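Getting rid of half my clothes

I moved from a three-bedroom house in Nisbet to a two-bedroom flat in Milbridge in February. The flat has one built-in wardrobe and it is not a deep one. The house had a wardrobe in each bedroom and a cupboard on the landing, and over the years I had put clothes in all of them. I knew before the move that they would not fit. I packed them anyway, paid to have them carried down one set of stairs and up another, and then had to deal with them at the far end with the bed not yet put together.

Several people have asked how I did it, mostly because I went on about it while it was happening, so I am writing it down.

I started with coats. I would recommend this to anyone. Coats take up the most room and there are few enough that you can get through them in an evening. Mine were a waxed jacket that had stopped keeping rain out, a long wool coat, a padded coat, a suit-type mac I wore to interviews and a fleece that had belonged to the dog in all but name. The waxed jacket I looked into having reproofed. You can do it yourself with a tin of wax and a hairdryer, and I have done it before, but it makes a mess of whatever room you are in and the lining was going at the pockets as well. It went. The wool coat stayed. The mac stayed, although I don't like it, as I can't face buying another one.

After coats I did shoes, and then I got stuck for nearly a fortnight.

The trouble was that most of the advice you read is about how you feel about the clothes. I don't feel much about a grey jumper. I have four grey jumpers and they are all fine. Being told to keep the ones I love was no use to me at all. In the end I used a duller rule. I worked out how long I go between washes when things are normal, which is a week, and how long I might go if the machine broke or I was away, which is two. So I kept enough of each ordinary thing for 16 days and put the rest in bags. That gave me a couple of days over. It is a lot of socks but not a stupid amount of trousers, as nobody needs a fresh pair of trousers every day unless they work outside.

Winter and summer things I treated as separate lots. If you mix them you end up keeping five shirts and finding out in July that four of them are flannel.

Some notes on where it all went.

The good stuff, meaning coats, shoes with life in them and anything with buttons and a collar, I took to the charity shop on the main road in Milbridge. They take donations from ten in the morning until they are full up, and on a wet day they can be full up by eleven. Ring first. They asked me to keep shoes tied together in pairs and to put bedding in its own bag. They did not want pillows.

A few things I sold. I listed eleven and sold six, and it took far longer than it was worth. You have to photograph each one, measure it across the chest, answer a question about whether it has shrunk, answer the same question from the same person, and then queue at the post office. The only one I was glad to have bothered with was a pair of walking boots that I had worn for one weekend. If I did it again I would sell the boots and give the rest away.

The worn-out things were harder. Charity shops will often take rags if you label the bag, but ours had stopped. The council tip at Estdale has a textile bank next to the glass, and it takes anything clean and dry, including odd socks and towels. It has to be bagged and tied. I did two trips. You need to book a slot for the tip if you go by car, which I had forgotten, and the first time I was turned round at the gate and sent home with a boot full of old T-shirts.

Some towels I kept back for cleaning. I cut them into squares and I have used them for everything since. I had been buying cloths for years while owning a cupboard full of bad towels.

Now for storage, which I spent more on than I meant to. The wardrobe has one rail and a shelf over it. I bought a second rail that hangs off the first on two straps, and it doubles the room for anything short. It was cheap and it works. I also bought a tall set of drawers from Clenitz, flat-packed, and that took me most of a day. The instructions were clear enough, but the runners for the bottom drawer are a different length from the others and look the same until they are on. Put the runners out on the floor before you start and sort them. The drawers are deep and hold more than I expected. I have had it for a few months now and the top has not bowed, even with a lamp and a pile of books on it.

Vacuum bags I can't recommend. I bought a pack for the winter bedding, and one of them had filled with air again by the next morning. The others held, but a duvet squashed flat is a heavy, awkward slab and it slid off the shelf twice. I have gone back to an ordinary zip bag under the bed.

Folding I changed my mind about. I always thought that standing T-shirts up on edge in a drawer was for people with time on their hands. I do it now. You can see all of them at once, and you don't pull the pile apart to get at the one on the bottom. It needs the shirts folded to the same height, and thick ones with big printing on the front are the worst for this as the print is stiff and springs open. I fold those in half lengthways with the print inside, bring the sleeves in, and then fold up from the hem in thirds. It takes a bit longer. Very thin shirts won't stand up whatever you do, so they go in flat at the side.

The other thing that has helped is dealing with washing the day it dries. In the house I could leave a basket of it in the spare room and shut the door for a week. In the flat it goes on the furniture, and then there is nowhere to sit until it's put away. I don't always manage it, but I manage it more than I did.

I kept some things that fail the 16-day rule. There is a small box of them on the wardrobe shelf. It has a scarf I don't wear, a jumper of my grandmother's that is too small for me and two old T-shirts. I allowed myself one box and it had to shut. I think a limit like that is better than trying to argue for each item, as I can argue for anything if you give me long enough.

A few people have asked whether I miss any of it. I missed the padded coat for one cold week in March, having given it away in a fit of tidiness, and wore two jumpers under the wool one. Otherwise no. I would struggle to list what was in the bags. I do still have too many bags for life, and I have not worked out what to do about those.

The spare room comes next. It is meant to be an office and is at present full of boxes marked KITCHEN that contain no kitchen things. I will also need to find somewhere for the ironing board, which currently lives behind the bathroom door and falls on anyone who shuts it too hard.

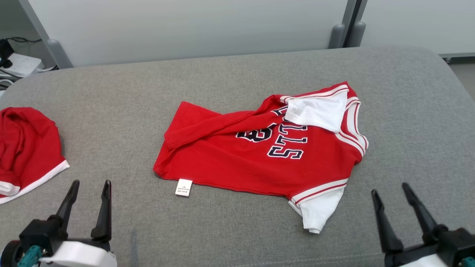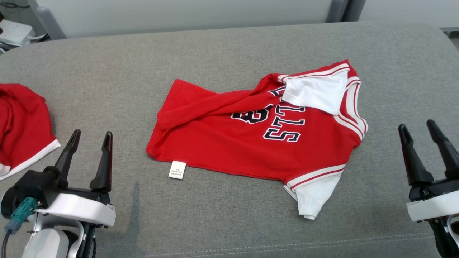 The red shirt with the navy lettering, partly folded.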